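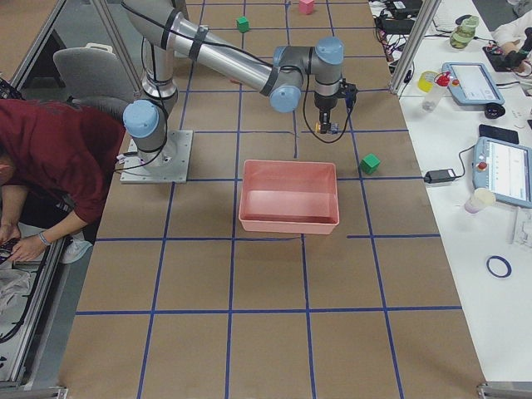
Katherine reckons it's the cable again, and she'd said so before I'd even got the log open. Same loop off the gripper, same sort of stop. I wasn't so sure (still not, to be fair) but I'm writing it down in her favour for now.

March, second bench, cube sorting into the pink bin. Run 758 stopped itself at 2:40 pm with a joint torque fault on the wrist, arm halfway through a move back over the bin. No bang, no funny noise, it just quit. Cleared it on the pendant, ran the same move at 40 per cent and it went through clean. Back up to full speed and it faulted again on the fourth go!

What bugs me is the gripper dropped its cube on the first stop. It's supposed to hold on through a fault, that's the whole point of the setting, and I'm sure we turned it on after the Viriden job. Faizal had a look and it was off. Could've been the firmware update, could've been me. Turned it back on and saved the config under a new name so we can tell them apart.

Re-strapped the cable with a bit more slack at the wrist. Four runs since then, no fault, but they were short ones and I don't trust them yet.

Still to do: overnight run with the torque log on, hands out of the cell and e-stop within reach whenever anyone's moving cubes about. Intan wants the payload value checked too, the old gripper's number might still be in there. Syafiqah has the spare cable if we need to swap it.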